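橙色是怎么变成警告的

从救生衣到电缆护套，一种颜色在工作场所站稳脚跟的经过，以及它正在碰到的麻烦

Plultdale的港口早上五点半开始上人。八月份这个时间天已经亮了，但海上常有一层雾，码头的吊机只露下半截。调度室在二楼，窗子朝着泊位，值早班的调度员说，雾大的时候他先找背心，后找人。背心是橙色的，一团一团地在灰色里挪动，数得清楚，衣服里面是谁要等走近了才知道。

他在这个港口干了半辈子。刚来的时候，码头工人穿深蓝色棉布工作服，冬天外面加一件旧军大衣。那时候港口里唯一大面积的橙色是救生圈和救生艇的篷布。后来有了背心，先是发给指挥吊装的人，再发给系缆的人，最后连来送盒饭的也要在门岗领一件，出去时还回来。门岗后面有一排挂钩，背心按尺码挂着，洗过很多遍的和新领的挂在一起，颜色差得很远。

洗旧的那些，现在成了港口安全部门的一桩心事。这件事放到后面说。

先有水果，后有颜色

很多语言里，橙色都是用水果命名的。英语里这个词先指果子，过了很久才拿来指颜色，在那之前，人们把狐狸、火、知更鸟的胸脯统统叫作红的。今天看上去明明是橙色羽毛的鸟，名字里仍然带着一个红字，就是那时候留下来的。

汉语的情况差不多。古人不缺描写这一段颜色的字，赤、朱、丹、赭、缃、黄，两头排得很密，中间偏偏没有一个通行的单字留给橙。写到橙子和橘子，诗人多半说它黄，或者说它金，苏轼那句“最是橙黄橘绿时”里，橙还是果子，黄才是颜色。药铺里有橘红，那是一味药。把“橙色”当作一种独立的颜色来说，并且让小学生背“赤橙黄绿青蓝紫”，是相当晚近的习惯。

颜料方面也一样曲折。画家很早就用过橙色的矿物，雌黄偏黄，雄黄偏橙，两种都含砷，研磨的人要受罪。铅丹是一种明亮的橙红色，敦煌壁画里用了不少，遇到潮气和光照会变黑，今天看到的一些黑褐色的脸和手，当初并不是那个颜色。十九世纪出现了铬橙，后来又有镉橙，颜色稳了，毒性还在。真正便宜、能大批量刷到铁皮上的橙色，要等有机颜料的工业做起来以后。

也就是说，在相当长的时间里，橙色既没有一个响亮的名字，也没有一桶可靠的漆。它在文化里占的位置因此很空。红色有喜庆和革命，黄色有皇家，白色和黑色管着婚丧，绿色管着田地和春天。橙色除了僧袍和秋天的果园，几乎没有什么人提前预定。等工业社会需要一种颜色专门用来喊“小心”的时候，它正好闲着。

底漆里来的颜色

钢结构要防锈，老办法是刷红丹底漆，颜色介于红和橙之间。桥梁在合龙之前往往就是这个颜色，等面漆刷上去，橙红就被盖住了。世界上有几座大桥最后干脆留下了接近底漆的颜色，理由各有说法，有的说是好看，有的说是雾里容易辨认。

我问过一位退休的涂料工程师，他年轻时在Scanlon涂料厂做配色。Scanlon早年主要供应船厂，底漆是大宗，面漆是零头。他说厂里的人对橙红色有一种特别的感情，凡是这个颜色的东西，说明还没有完工，还要人照看。船坞里一条船如果通体橙红，那是正在挨打磨、挨敲锈的时候，闲人走过去会自动绕开。他认为橙色表示“别靠近”，一部分就是这么养成的，跟心理学没有多大关系。

这个说法没有文献支持，他自己也承认。但Scanlon后来做的第一种专门的警示漆，确实是从底漆的色浆改出来的。厂里的色卡把它编为2403号。按他的回忆，2403比底漆亮，又不如信号红那么冲，刷在机器的活动护罩内侧，护罩一旦打开，里面就露出一片橙色。关着的时候什么也看不见。工人不用读字，看到橙色就知道护罩没有合上。

这种用法一直延续到今天。许多国家的工业配色惯例里，红色归消防和紧急停止，黄色归磕碰和跌落，绿色归急救和安全出口，蓝色归必须遵守的指令，橙色则常常分到机器上会夹人、会切人、会电人的部分。各国规定的细节并不统一，黄和橙的分工尤其含糊。那位工程师说，他见过两家相邻的工厂，共用一道围墙，一家的吊钩是黄的，另一家的吊钩是橙的，两边都有文件作依据。

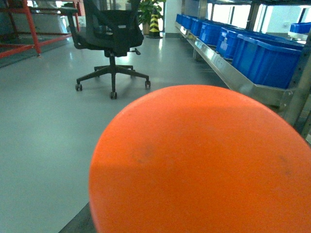
灰绿色的地面反着日光，橙色占去了另一边。

地面这一半

讲警示色的文章很少讲地面。其实一种颜色醒目不醒目，一大半由它后面的东西决定。橙色放在秋天的树林里并不怎么出挑，放在海上和雪地里就很厉害，因为背景偏蓝偏冷，两者在色相环上差不多是对着站的。

室内没有海，背景就是墙和地。Skindeck是一家做地坪的公司，施工队常年在外面跑，厂房、车库、学校走廊都做。公司的样板间铺着一块一块的试样，边上贴着编号。接待我的技术主管说，客户挑地面颜色时几乎都在灰和绿之间犹豫，最后挑了灰绿的也不少。问起原因，客户说耐脏，看着安静，眼睛不累。

耐脏是真的。灰尘、胎印和干掉的水渍都接近中性灰，落在灰绿色上对比很小。眼睛不累也有一点道理，大面积的高饱和颜色看久了确实不舒服。但他们公司给客户的建议书里还有另一条，写得很短：地面宜与安全标识色保持明显差异。灰绿在这一条上得分高，橙、黄、红落上去都跳得出来，连掉在地上的橙色耳塞也好找。

光泽是另外一回事。亮面的环氧地坪刚做好时像一层水，业主验收的时候都喜欢，窗子一开，日光在地上拉出长长一道。可是反光会吃掉颜色。站在逆光的方向看，一条橙色的通道线如果正好落在反光里，就变成了白的，跟旁边的地面没有区别。技术主管带我在样板间里走了一遍，同一条线，从东头走过去是橙的，从西头走回来有一截是看不见的。他们现在向仓库类的客户推荐哑光或者半哑光，客户多半还是选亮面。

他说：“大家买的是交房那一天的样子。”

至于墙，他没有多少看法，墙不归他们管。

眼睛里的账

人眼对波长最敏感的一段在黄绿色，按这个算，最醒目的应该是黄绿，不应该是橙。消防车有一阵子流行刷成柠檬黄，就是照着这个道理来的。道理没有错，推广得却不算顺利，路人看到一辆黄绿色的车，反应不过来那是消防车。醒目和认得出是两回事。

橙色的长处在别的地方。自然界里大面积的橙色很少，白天的户外，天是蓝的，植物是绿的，土和石头虽然偏黄偏红，但饱和度低。一块高饱和的橙色摆在里面，几乎可以断定是人放的。搜救的人看重的就是这一点。海面上白色的浪头太多，白色的船壳反而难找；黄色在沙滩和干草地上容易混；红色在远处、在暮色里会迅速发暗，变得接近黑。橙色比红色多反射一段光，暗得慢一些。

飞机上的飞行记录仪俗称黑匣子，外壳却是橙色的，也是为了在残骸和泥水里好找。高山上的应急帐篷、极地考察船的船身、气象气球下面吊着的小盒子，用的都是相近的颜色。

猎人穿橙色背心，又是另一笔账。鹿这一类动物只有两种视锥细胞，分不大清橙和绿，在它们看来，橙背心只是一块不深不浅的东西。人却隔着整个山谷都看得见。一种颜色对同类喊叫，对猎物沉默，这样的便宜不多见。

可是人里面也有分不清的。红绿色觉异常在男性中并不罕见，对他们中的一些人来说，橙色落在绿草地上，或者落在灰绿色的地面上，差别要小得多。前面说灰绿地面得分高，那是给色觉正常的人打的分。Plultdale港口招工要查色觉，查出来有问题的不安排开吊机，但仍然可以在堆场干活，照样穿橙背心，照样要躲橙色的车。安全部门后来在背心上加宽了反光条，在通道线旁边加了斜纹，靠的是明暗和图案，颜色退到第二位。

一位在堆场做理货的工人就有色弱。他说自己看背心，看到的是“一块比别的东西亮的土色”，干了多年也没有出过事，因为人会动，箱子不会动。唯一让他头疼的是地上的橙色锥筒。锥筒也不会动。

Gullia号的背心

现在回到那些洗旧的背心。

荧光橙和普通的橙是两种东西。普通颜料只反射照到它身上的光，荧光颜料还会把一部分紫外光和蓝光吸进去，再以橙色的光放出来，所以它看上去比周围亮，阴天和清晨尤其明显，那种“发光”的感觉并不是错觉。代价是不耐久。荧光染料的分子在日晒下会一点点坏掉，坏掉之后剩下一种发白发粉的橙，布还是好布，拉链也没有坏，该亮的时候却不亮了。

港口有一条引航艇叫Gullia，艇上的人全年在露天工作，背心旧得最快。去年港口安全部门从各个岗位收了一批在用的背心，一共102件，拿去和新背心并排挂在防波堤上，请调度室的人用肉眼从二楼辨认，同时送样去做色度测量。Gullia艇上交来的那几件，几乎全部不合格。仓库里的最好，有的用了两年还像新的，那里晒不到太阳。

让安全部门意外的是穿背心的人自己的判断。收上来之前，每个人都被问过一句，你觉得你这件还行不行。绝大多数说还行。褪色太慢了，每天看着同一件衣服，看不出今天和昨天的差别。只有把新的挂到旁边，人才会愣一下。

于是有了一个土办法。港口在更衣室的门后钉了一块小布，是从新背心上剪下来的，平时用黑布帘盖住，不见光。出门前掀开帘子，把自己的背心凑上去比一比。办法简单，用的人不多，帘子倒是经常忘了放下来，那块小布自己也开始褪色。现在他们每个季度换一次布。

洗涤也有份。工业洗衣的水温高，洗涤剂碱性强，有些还带漂白成分。背心的标签上写着可以洗多少次，但没有谁记得自己那件洗过几次。有一家供货商在领口里缝了一条小格子，让人每洗一次涂黑一格，试用了一阵，格子全是空的。

Plultdale附近一所技校的纺织实训室替港口做过一轮老化试验，用氙灯照，照满约400小时，荧光橙的样布就从标准范围里掉出去了。做试验的老师提醒说，氙灯的时间不能直接换算成海边的日子，纬度、盐雾、出汗、叠放的方式都有影响，换算出来的数字只能拿来吵架。港口最后定的更换周期，参考了试验，更多还是参考了预算。

橙色变小了

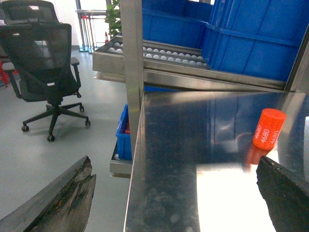 早先的警示橙都很大。船身、帐篷、路障、吊车的臂架，刷一次用掉几桶漆，隔着几百米起作用。近些年，橙色开始出现在伸手就能拿到的东西上，尺寸越来越小。

电是主要的推手。带高压动力系统的汽车里，高压线束的护套通常做成橙色，打开前舱盖，粗粗的橙色管线绕来绕去，修车的人看见就知道先断电、再等一会儿、再动手。汽修课上把这一条讲在最前面。家用的储能设备、电动自行车的充电口盖、工厂里检修用的挂锁和吊牌，也陆续染上了这个颜色。实验室里有橙色的利器盒，医院走廊里有橙色的转运箱，连园艺剪刀的手柄也多半是橙的，最后这一项据说只是因为某家厂当年注塑机里剩下的料，后来大家觉得掉在草里好找，就都跟着做了。

颜色变小以后，意思也跟着变了。船身上的橙色对所有人说话，意思是看见我。护套上的橙色只对打开盖子的那个人说话，意思是住手，想一想。前一种要求远处能看见，后一种要求近处能看懂。看懂需要学过。一个没有上过课的车主打开前舱，看到橙色的管子，很可能以为是设计师的趣味，跟运动型跑车的红色卡钳属于同一类东西。

这种误会不能全怪车主。市面上橙色的东西太多了。运动鞋、手机壳、登山包、蓝牙音箱、打火机、保温杯，都爱用高饱和的橙，商家管它叫活力橙、落日橙、爱马仕橙。这些橙色什么也不警告。外包装设计的人跟我说，橙色在货架上好卖，年轻，又不像红色那样有促销的廉价感。她做过一款工具箱，甲方指定要“工地那种橙”，要的是专业的味道。箱子里装的是针线和卷尺。

安全工程师最怕的就是这个。一种警示色能用多久，要看它被滥用得有多快。红色在街上早就不警告什么了，招牌、横幅、春联、优惠券都是红的，人对它已经钝了。橙色闲了那么多年，刚刚上岗，眼看也要走到那一步。

有人提出保留一个专用的橙，只许用在安全用途上，别的行业不准碰。听上去合理，做起来很难。颜色是连续的，色卡上2403和它左右两边的邻居，隔开三步远就没有人分得出。你不让人用这一个，他用旁边那一个，效果一样。退休工程师说，当年Scanlon的销售科也动过脑筋，想把2403锁起来只卖给机器厂，结果第一个来买的零售客户是一家幼儿园，要刷滑梯。卖了。

天黑以后

警示橙还有一个短处，夜里没有用。荧光要靠紫外光和蓝光激发，太阳下山，这份额外的亮就没有了。路灯如果是老式的高压钠灯，光本身就是橙黄色的，照到什么上面，什么都偏橙，橙背心和灰外套站在一起，分别很小。港口换成白色的LED照明之后，情况好了不少，调度员说夜班头一次能从楼上分清背心和货物的苫布。可是LED灯多半不含紫外成分，荧光的那份亮只能靠蓝光撑着，比白天还是差得多。

所以夜里真正管用的是反光条，它几乎不管颜色，只管把车灯的光原路送回去。反光条怕的是折和磨，背心卷成一团塞在座位底下，反光条最先裂。安全部门查夜班，拿一支手电举在眉边照过去，一照就知道哪件该换。那一下子很亮，橙色反倒看不见了，黑暗里只剩两道横的、两道竖的白光。

清晨是交接的时候，五点多，天光偏蓝，紫外已经来了，太阳还没有上来。荧光橙在这个时段最好看，也最管用，周围的东西还灰着，它先亮了。早班的人从门岗鱼贯进来，领背心，签名，往泊位走。

我走的那天也去还了背心。门岗接过去看了看领口，又对着窗口的光看了看肩膀，没有挂回钩子上，扔进了墙角一只编织袋里。袋子已经半满，口上露出来的几件颜色深浅不一，最上面那件接近肉粉色。他说这些攒够一袋就送去Gullia，艇上拿来擦甲板。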